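Nastholm's little grocery swap is back for October, and I am so happy I could cry into my oatmeal. If you missed it last spring, it works like this: you bring whatever's sitting unopened in your pantry to the old Plikmont shoe store on Jiang Street, you get a paper ticket for each thing, and you trade the tickets for whatever somebody else got sick of. No money changes hands, which my wallet likes very much.

Marjorie Kettle, who dreamed the whole thing up, told me 1,401 items went across the tables last time. "I thought we'd get 100 cans of beans and go home," she said. (There were plenty of beans. I took some. I still have them.)

The doors open at 9 in the morning and there's a new rule this year, so read up before you load the car: everything has to be sealed and still in date. Last spring three jars of my own plum jam got turned away, and yes, I sulked a bit.

Snacks get a table to themselves, which Haoran Luo is running. He wants granola bars, crackers, dried fruit and anything with nuts in it, as long as the label says so clearly. 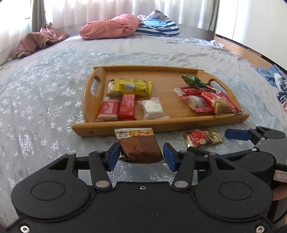
Nut stuff goes at the far end by the window, away from the baby food, so please don't mix them up when you're putting things down! Each person can bring up to 13 items. Hongmei Gu will be making tea in the back until noon, and parking is free behind the store if you come in from the Flesik side.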